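Varketness for Curious Kids
Why do T-shirts crumple, and how do you fold one flat?

Pick up a T-shirt from the floor and give it a good look. Is it smooth? Probably not! It is full of little hills and valleys, and every one of them has a name you already know: creases, wrinkles, folds. Today we are going to find out where they come from, and then we are going to get rid of them using a bed and your own two hands.

A T-shirt is made of threads, and the threads are looped together in rows, a bit like a very, very tiny woolly jumper. This is called knitting. Loops can stretch and bend and slide about, so a T-shirt is lovely and comfy when you climb a tree in it. The trouble starts when you drop it in a heap. The threads bend wherever the cloth bends, and if they are left like that for long enough they tend to stay bent. A big bed is a brilliant place to sort this out, as there is plenty of room to open up the sleeves.

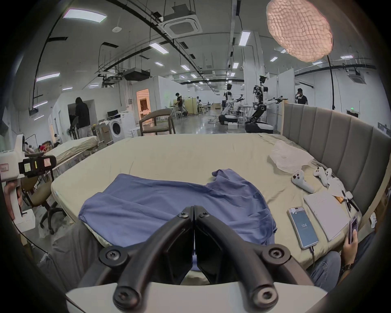 What you need

One T-shirt, clean and dry.
A big flat place, such as a bed with a plain sheet on it.
Enough space to stand beside it and stretch your arms out.

Now for the folding! There are 8 steps, and they get quicker every time you do them.

1. Lay the shirt on the bed with its front facing down.
2. Find both sleeves. If one is bunched up, pull it gently by the hem until it opens out.
3. Hold the shirt by its two shoulders and give it a little tug sideways. Shoulders are good places to hold, because the seams there are strong and don't stretch as much as the rest.
4. Stroke the cloth from the middle out to the sides with flat hands. Watch the wrinkles run away from you! 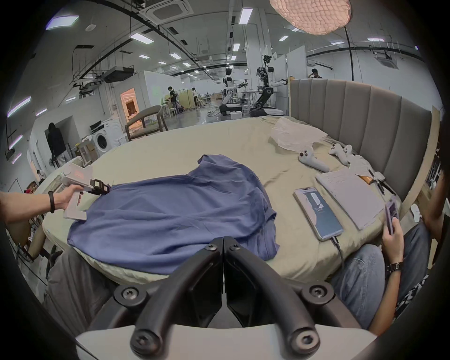 5. Fold one side in towards the middle, and lay the sleeve back on itself so that it doesn't poke out.
6. Do the same with the other side. You should have a long, thin shape now, like a scarf with a collar.
7. Bring the bottom hem up to just below the collar.
8. Fold it in half once more and turn it over. There's your parcel!

If it comes out wonky, shake it open and have another go. Most people need some 5 tries before both sides match, and a wonky parcel still fits in a drawer (it's still a T-shirt, after all).

Try this: the pinch test

Lay your shirt flat again. Use 2 fingers to pinch up a bit of cloth in the middle and lift it slowly. Look at what happens all round your fingers: lines spread out from the pinch like the rays of the sun! You only pulled in one place, but each loop tugs on the loop next door, and that one tugs on the next, so the pull travels right across the shirt. Try it near the hem and then near the collar. Are the lines the same? Next, do the pinch test on a tea towel. Most tea towels are woven, with straight threads going over and under each other, so they feel much less stretchy. 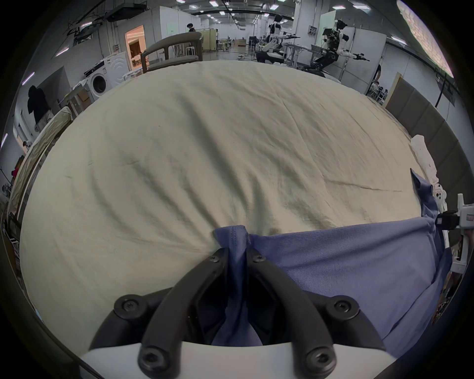

Durrani wrote to us after trying the pinch test at home: I did it on my football shirt and my school shirt, and the football one stretched loads more. Then I pinched my sock and it was the stretchiest of all! Can you fold a sock in 8 steps too?

You could, but a sock would be a very small parcel by the end. Lay one on top of its partner, match up the toes, and fold them over together.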